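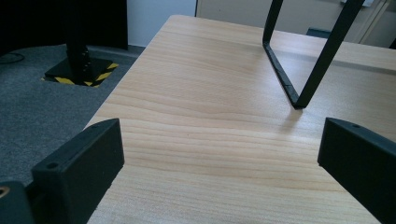

Pludosthorpe, 9/28/24

Working day on the Pirarstead manuscript, second pass. Present: Zuleica, Ju-won, me. Osvaldo joined by phone after lunch. Kátia sent her notes by e-mail the evening before and I have put them in the folder with the others.

State of the text this morning: 466 pages in the typed version, 22 chapters. Hondik wants 400 pages in the same layout and they repeated it in the last letter, so we must take it as fixed. I had hoped to find most of the cut in the siege. I read the siege again and I do not think so anymore. It is slow, but the marriage bargain happens inside it, and if we shorten the siege the bargain becomes two people who agree too quickly.

Chapters 1 to 3. Ju-won proposes to start with the arrival of Lady Maud at the gate and to drop the prologue with the old king. I was against it last time. I read both versions aloud today and now I am for it. The prologue gives us four names which we do not meet again before chapter 9. What we lose is the ring. The ring must then be seen on the hand of the steward in chapter 2, one sentence, no explanation. Zuleica will write this sentence.

Chapters 4 to 7. Small things only:
- "okay" is in the mouth of the blacksmith, page 81. Out.
- Maud has green eyes in chapter 4 and gray eyes in chapter 6. Gray, all through.
- The horse changes from mare to gelding during one ride. Mare.
- "He smirked" eleven times. I leave two.
- Potatoes at the supper. The year is 1341. Changed to turnips, and I looked for tomatoes too, but there are none.

The dialogue question took us most of the morning. The author writes the lords with "thee" and "thou" and the servants in modern English. Kátia says in her notes that the readers of this kind of book accept modern speech if it is clean and a little formal, and that a wrong "thou" disturbs them more than no "thou" at all. I checked ten pages and the verb after "thou" was wrong in most of them. Decision: plain English for everybody, without contractions for the lords, contractions allowed for the servants and for Maud when she is angry. The prayers keep the old form. I should do chapter 5 as a trial before we tell the author, so she can see a whole chapter and not only a rule.

To check: did a widow in this position need the permission of the king to marry again, or only of her lord? The plot of chapters 12 to 15 stands on this. Ju-won believes it depends from whom the land is held. He will look for a source that we can cite in the author's note. If the answer is "only the lord," then the ride to London has no purpose and we have perhaps 30 pages less, but also we have no storm and no inn. 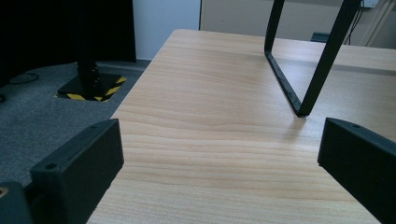

I do not want to lose the inn. It is the best chapter of the book, and the first place where Rhys is funny. If necessary they can ride somewhere else and for another reason, the inn does not care.

Osvaldo on the phone, mostly about the back cover. The limit is 100 words and our draft is longer. He finds it has too many adjectives before the names: "proud," "fierce" and "forbidden" are all in the first line. New draft, mine, not yet approved:

"The gates of Pirarstead have been closed for a year. Lady Maud holds them for a husband she never loved and a king who has forgotten her. Then Rhys ap Madoc comes out of the rain with a letter she cannot read and a name she was taught to hate."

Zuleica objects that Maud reads perfectly well in chapter 2. It is true. Either the letter is in Welsh or the sentence goes. In the manuscript the language of the letter is never said. I will ask the author.

Dương returned the sample of the map. The river is now on the correct side of the castle, but the village has lost its name. Sent back with a mark in red.

Page count at the end of the day, if all the cuts of today are accepted: around 440. Not enough.

Next:
Zuleica - ring sentence, chapter 2; list of all the scars of Rhys with page numbers (I think he has one on each cheek by the end)
Ju-won - widow and permission
Me - chapter 5 in plain speech, letter to the author
Osvaldo - ask Hondik if the glossary is counted in the pages. If it is, the glossary goes first.

Emerson Peixoto

Added later, same day: chapter 5 started, three pages done. Without "thee" the quarrel on the stairs is shorter and I find it is also ruder, in a good way. "Get thee from my sight" was difficult to replace. For now it is "Go." The proof must be with the printer in March, so there is time to find better.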